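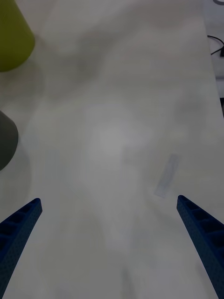
Clavum C2 Soft Finger Set

A pair of flexible blue fingers for light tabletop handling, sold by Derkska. The ribbed body bends around cups, cans and similar round items, and the inner face is textured for grip. Sold as a matched pair with mounting screws and two spare face strips.

Price: $127 per pair
In stock, ships from our Brultham warehouse in 11 working days

Specifications
Maximum load: 600 g
Maximum opening: 70 mm on the standard adapter
Color: blue
Wrist camera bracket: sold separately

What to budget for
The fingers are the small part of the bill. Most first orders also include an adapter plate, a second pair of fingers and a wrist camera bracket. The adapter has to match the flange on your arm, so have the model number ready when you ask for a quote. If you already run Bawa adapters, they fit without changes.

Fingers are a wear item. Replace the face strips when the dots look smooth or when picks start to slip, and replace the whole finger if a rib cracks. Plan on one spare pair for every arm in daily use. Face strips can be ordered alone -- ask for the C2 strip pack.

Checking the fit for your items
Measure the widest item you plan to pick and leave some clearance on both sides. Slim cans and small cups are a good match for the standard adapter. Weigh items full if they will be handled full. An opened drink can should be tested at low speed first, with the arm moving straight up before any sideways travel.

The table matters too. A plain matte top in white or light gray keeps glare down, but the arm and gripper will still throw shadows across it, and a wrist camera will pick those up. Allow for a second lamp in the budget if your software has trouble telling a dark object from its shadow.

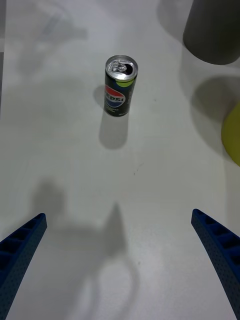 Ordering and returns
Orders are accepted by web form or purchase order. Quotes hold through the end of October. Unused pairs can be returned in the original bag; opened strip packs cannot. For orders of over 11 pairs, contact Derkska sales before paying -- shipping is worked out separately and the lead time may be longer.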